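Lostetti Notes > Robot learning > How-to > Checking a result

Print this page | E-mail this page

How to check a hand-held gripper result before you copy it

By the Derum bench group
Jan 23, 2025

Every few weeks another write-up says you can teach an arm a kitchen job without going near the arm. A person carries a gripper with a camera on it, does the job by hand, and a policy learns from the video. We like the method and use it. We don't much like the way results get reported, ours included, so these are the checks we run before spending a month of bench time on somebody's success rate.

1. Find out what "demonstration" means

Our own set had 625 recordings in May. After camera tracking failed on some and we tossed the ones with fumbled grasps, 400 were left. Both numbers are fair to print, but a paper that gives one should give the other. If a third of your recordings go in the bin, collection is slower than the headline rate says.

2. Replay before you train

Take ten recordings and play the gripper path back on the arm with no learning at all. Put the objects exactly where they were. If the arm can't reach the poses, or hits its speed limit, the policy never had a chance. We skipped this on the Drelholm arm and blamed the network for what was a wrist joint problem.

3. Look at the table

Table-top work is where most of these claims get made. A bottle standing on a flat surface, with a few breakfast things well behind it and black paper with big coloured letters on it hung at the back, is a fair place to start. It is also a kind place. The view has just one other bottle in it, also with greenish liquid, that could be mistaken for the target.

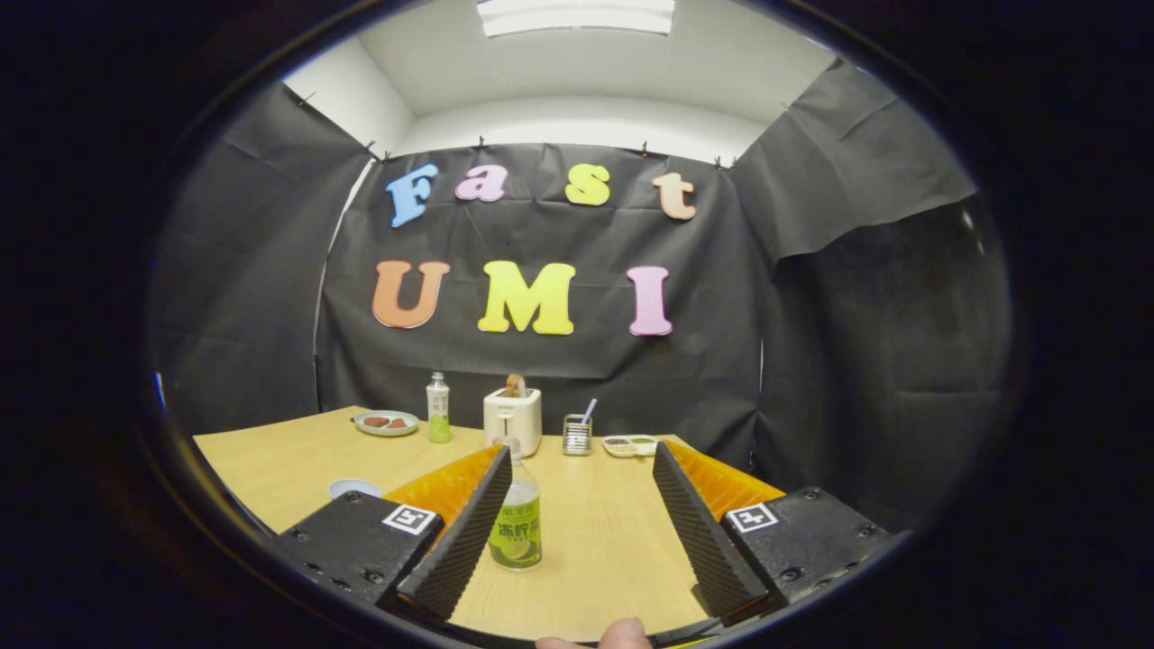 How many setups do you need before a success rate means anything?

More than one room, at the very least. We now ask for three rooms the policy hasn't seen, with different tables and different light, and we report each room on its own line. An average hides the room where it fell apart.

4. Swap one thing at a time

Change the tablecloth and run your trials. Put it back and change the bottle. Then the lighting. Clear containers deserve extra trials, as do labels turned away from the camera. When we changed everything together at Hedegaard we got 55 per cent and learned nothing from it, except that we'd have to do it again.

5. Write the rules for success first

Decide beforehand whether a second try counts, how long the arm gets, and whether a tipped bottle that ends up in the right spot is a pass. Have somebody score the video who didn't train the policy. On 218 trials, our outside scorer's total came in lower than ours, mostly over nudges.

6. Run the dumb baseline

Play back one good recording, blind, in every trial. If the objects only move a few centimetres between trials, this will do better than you'd like. Print the number beside the learned one anyway. I've yet to see a group do it without some grumbling.

What we still can't tell you is how far a good table-top score carries over to a real counter with a sink and a wet dishcloth on it. Our guess is not very far. We'd be happy to see the trial sheets of anybody who has measured it.

Reader comments (3)

gripandgrumble: Step 2 saved us. Half our paths went straight through the arm's own base.

tw_bench: Bit harsh on averages. Reviewers ask for one number, so you print one number.

Derum bench group: Print it, sure. Put the rooms underneath it.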